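**Play kitchen corner opens at the Venter children's library**

March 20, 2026 — The Venter branch library has added a pretend kitchen and market area to its children's room, open to kids and their families during regular hours.

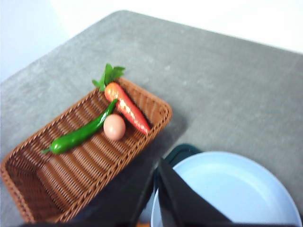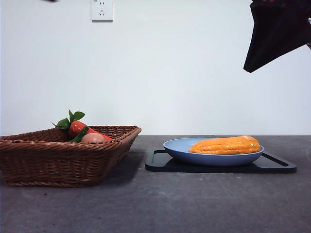

Branch manager Mirta Durán said the idea came from parents who wanted something for younger children to do while older siblings picked out books. The library spent $381 on the first batch of supplies, most of it from Keka, a secondhand toy store two blocks away. Kids can fill a wicker basket with groceries, such as the carrot and the brown egg, then serve a meal on the light blue plate and black tray.

"They go straight for the basket," Durán said. "Then they want to sell you whatever is in it."

Children's librarian Yuzhen Wan has put together a shelf of 17 picture books about food and cooking to go with the area. She plans to read from them at story time, which is for ages 2 and up, and let the children shop for the ingredients afterward.

Donations of play food are welcome at the front desk — clean pieces only, and nothing small enough to swallow. The library hopes to add a toy cash register and three aprons in May.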